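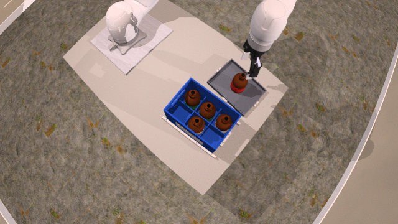 Kakolness, Oct 20, 2025

Call for participants: household storage study, root vegetables and apples

Gastov is recruiting households for a study of how fresh produce keeps in ordinary homes over one winter. The study compares storage in cellars, garages, unheated rooms and kitchen cupboards. Results will be used to revise the storage guide last issued in August.

Who can take part

Households in Kakolness and the surrounding townships. One adult per household must be able to read a thermometer and fill in a log sheet twice a week. Renters are eligible. Households that sell produce, or that store it in a walk-in cooler, are not.

The previous round enrolled 2,431 households by mail, and many logs came back incomplete. Enrollment this time is limited to 400 households, each with a named contact at the study office.

What is involved

Each household receives 2 crates of produce, a thermometer with a humidity readout, a kitchen scale and a set of log sheets. Crates are to be kept in the same spot for the full study period. Participants record temperature and humidity at each reading, weigh a marked sample, and remove any item showing rot. Removed items are weighed and noted before disposal. Sound produce may be eaten once the final weighing is complete.

Do not wash the produce. Do not line the crates with newspaper or plastic unless the instruction sheet for your group says so. If a crate has to be moved — for a repair, for example — note the date and the new location on the log. 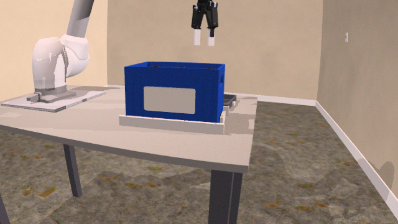 Blue crate with blank label on the long side.

Write your household number on the crate label in permanent marker before the first reading.

Payment

Participants who return complete logs receive a grocery voucher, mailed after the last sheet is checked. Partial logs are paid in proportion to the readings submitted. The thermometer and scale may be kept. Crates are collected by Geerts at the end of the study.

Data

Names and addresses are held by the study office and are not shared with growers or retailers. Readings are published by storage type only. A household may withdraw at any time by phone or letter.

How to apply

Request form Vurimik-A from the study office and return it with a sketch of the storage space showing doors, windows and any heat source. Questions about eligibility go to Griet Verhoeven. Questions about equipment or delivery go to Waraporn Pongsiri. Applications are handled in order of receipt, and late forms go on the waiting list.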